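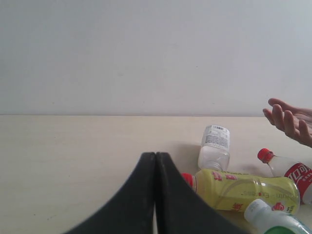
Bottle and can collection: what changes in December

The return point behind the Vivdale shopping parade moves to its winter hours in December. It will open at 8 am and close at 4 pm, and the side gate on Villalobos Lane will be locked outside those times. Please don't leave bags against the gate overnight. Foxes get into them, and the lane has to be swept before the bin lorry can turn.

Residents brought back 3123 containers over the autumn, which is up on the summer. Most of it was drinks bottles and cans. Glass is still a small share, and we'd like more of it, as the glass bank by the Dilia building is emptied on a fixed round whether it is full or half empty.

What we take

Plastic drinks bottles, food and drink cans, glass bottles and jars, and clean foil. Empty them first and give them a quick rinse. Labels can stay on. Squash the bottles if you can and put the lids back on, because loose lids drop through the sorting belt and end up as general waste. 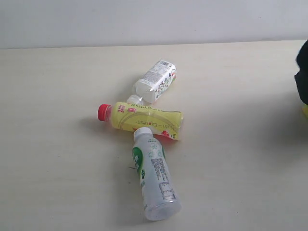 We can't take plant pots, cling film, crisp packets, toothpaste tubes or anything that has held paint or motor oil. Paint and oil go to the main tip. Cartons are a common question. The sorting firm, Rinement, has said it will accept them from the spring, so for now they still go in your household bin.

Bags and boxes

Clear sacks are handed out at the return point, one roll per household. There are 216 rolls left and the next delivery is not due until after the new year. If you have a spare roll at home, please use that up first. Black sacks are no longer accepted, as the staff need to see what is inside before they lift it.

We also have 40 stacking boxes with lids for people who live in flats and have nowhere to stand a sack. They hold a week's worth for most homes. Ask at the hatch and bring something with your address on it.

Larger loads

Clubs, cafes and halls can bring larger loads, up to 600 containers in one go, but need to book a slot. Bookings are taken at the hatch or by the form in the noticeboard by the bus stop. Vans should come in from the Vivdale side and reverse up to the yellow line.

The car park next to the return point will be resurfaced early in the new year. The bays nearest the wall will be shut while the work is done, and the hatch will stay open.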